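We use cookies to improve your experience. Accept | Manage settings

Rice and the Household Budget

The Bimine Institute has studied home cooking in Nukholm for five years. Its latest survey, led by Paweena Meesuk, covered 400 households and found that rice remains the grain most often bought in bulk.

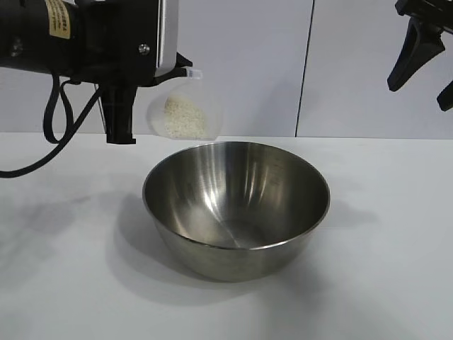
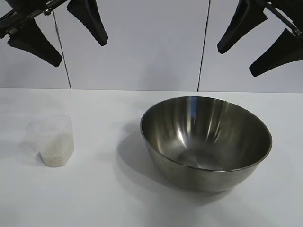
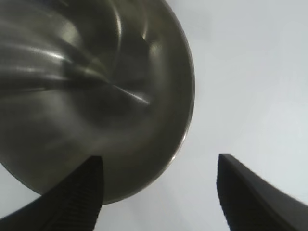
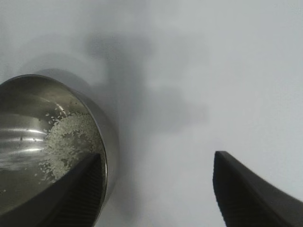

Families who shared a sack between two homes reported less waste. Gerardo Macapagal, who advises the Institute on food prices, will present the full results in November.

© Bimine Institute. Contact us | Back to top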